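Workshop Tips: Two-Handed Holding, as Learned from 2,313 Tries

Siv Hovland at Tveit has spent the spring teaching a robot to do small jobs by having people do them first with plastic grippers in their hands. Her results are meant for other labs. I read them for the gluing advice.

The short version: of 2,313 recorded demonstrations, 136 were thrown out, and most of those were failed at the first touch. People grab, the thing rolls, they chase it. The robot learns to chase it too, with great dedication.
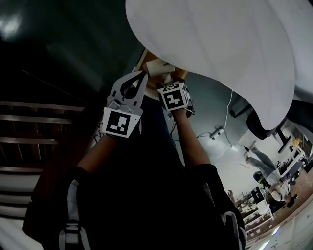 Round things are where the method earned its keep. Siv compared one-sided grabs with grabs from both sides, and the policy trained on the second kind dropped far fewer cylinders. Press the piece against a board, as with the small white one here, and bring a gripper in from each side. The board does the job of a third hand. The square black-and-white markers let the software work out where each gripper is, and you can skip those at home unless your pliers tend to wander off.

What I have stolen for my own bench:

Touch with both hands before you squeeze with either. Her best demonstrators paused at contact. Mine is a grudging pause, but I have glued fewer thumbs.

Back the work with scrap wood. A clamp is better and is always in the other room.

Slow down near the end. Trimming the hasty finishes from the training set helped more than adding 40 new demonstrations did, a finding I have read aloud to my family.

Quit after 31 in a row. That was where Leif Torvik's grabs went sloppy, and he was being paid.

Cable still defeats everyone, robot included. Siv hopes to have something on it by March. I use tape.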